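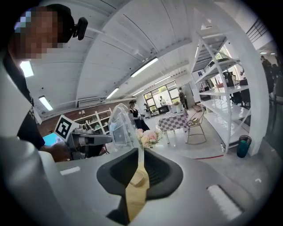 Questions people keep sending me about our gripper sessions

Do I need a robot at home to help out?

No! What we use is a hand-held gripper. You squeeze, the fingers close, and a camera on the tool records what the jaws are doing while you do an ordinary job with your own arm. The learning system gets its examples from that. In the shot up top the jaws have hold of a pale wooden utensil, and there's a second gripper in somebody's hand over on the left (the one with the black-and-white tag on it).

What's the tag for?

It lets the software work out where the gripper is and which way it's turned. Please don't cover it with your thumb. I do this myself about once a session, so no judgment.

How many examples do you have?

As of Sunday, September 2, 2018, the Nalberg set has 2,595 that we kept. We started in March with utensils and flowers, and the flowers went slowly (stems are awful, they roll).

What counts as one example?

One pick, one place, hands off. If you drop the thing and grab it again, keep recording and finish. We label those separately and they're very useful, because a system that has only seen clean grabs has no idea what to do after a bad one.

Does the room have to be tidy and quiet?

Nope, and I'd rather it wasn't. People walk around and chat and put things down on the nearest shelf, and the daylight changes all afternoon. The early recordings we made at Rusandale were all done against one blank wall, and the model trained on them got very confused the first time it saw a tablecloth.

How long is a session?

Around 200 examples, with a break whenever your hand gets tired. Squeeze fatigue is real! You can share the job between 2 people if you like, just start a new recording when you swap.

Which software do I need?

Stovine, our own little recorder. It checks each clip as you save it and tells you if the tag was out of sight for too long. The old Le Goff scripts still open the files but they skip the labels, so please don't upload from those.

Can I be left-handed?

Yes please. We have seven left-handed contributors so far and I'd love more.

Will my face be in it?

The camera sees a lot of the room, so it can happen. We cover faces before anything is shared.

Comments

gripfan_ohio: Does the drop rule count if it lands on the floor?

Reply from the page author: If you can reach it without stopping the recording, yes. Otherwise start over.

marmalade22: My thumb hurts but I'm hooked.

tk: Link to the label sheet is dead for me.

Search this site... Go

Contact | Copyright 2018 Nalberg | Back to top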